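Pundby Task Planner
Two-arm planning for household scenes

Pundby takes a short instruction and turns it into motion for both arms. It runs against a simulated home first, so a task can be checked and edited before any hardware is switched on. Objects on the floor are handled the same way as objects on a counter, with the reach limits of each arm worked out separately. 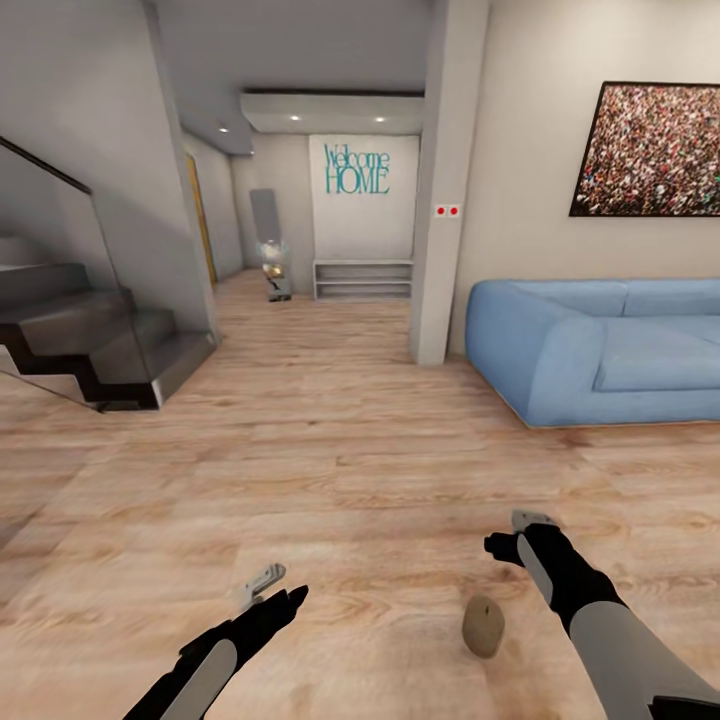

Arm selection is automatic. The planner scores each arm on distance, wrist angle and clearance, then assigns the pick. You can override the choice in the task file – one line per object. Plans refresh every 40 ms, and up to 8 candidate grasps are kept per object.

When an object needs both hands, Pundby links the two grippers and plans them as one chain. Bowls and other open containers get an upright constraint by default. Nearby objects are added to the collision map and stay there until the task ends.

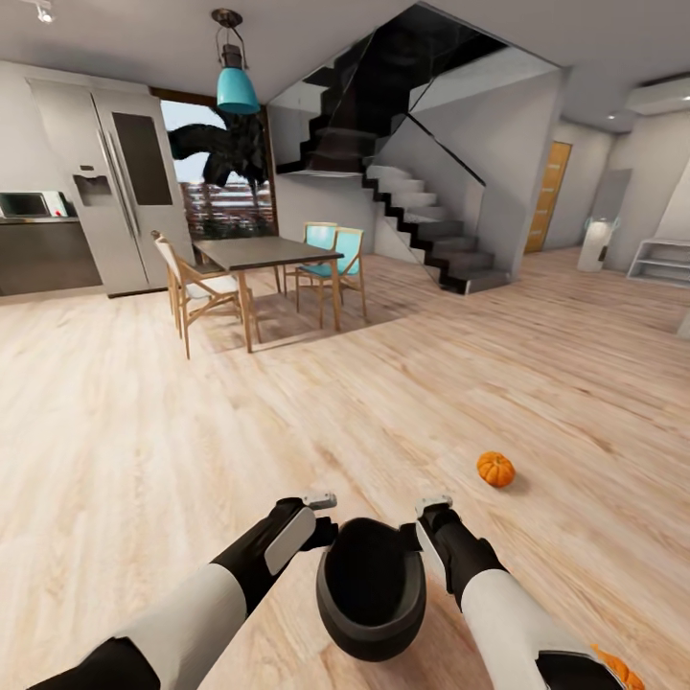

The standard license includes the Jesent object library with 753 household models. Your own meshes can be added through the import tool, up to 100 per project. Scenes built in Dernorley open without conversion.

Requires a dedicated GPU. Logs are saved as plain text and can be replayed at any speed.

For licensing and trial access, contact Arsen Mykhailiuk at Tkachenko.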